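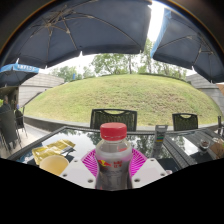 Trinh Lò put the fault down to the tabletop: on glass, she wrote in her review of the March trials, the tracker follows the reflection and the fingers close late.

Papers > Skolletora > 5.2 Failure cases

Figure 4. Bottle between the gripper fingers, outdoor glass-topped table.

We checked this against the Drunau logs. Of 38 failed grasps, 10 came with a jump in the estimated hand pose just before closing — the pattern Lò describes. In the others the pose was steady and the fingers stopped short of the commanded width. Garrido traced these to a stale width reading after a restart. We now reject any reading taken before the restart.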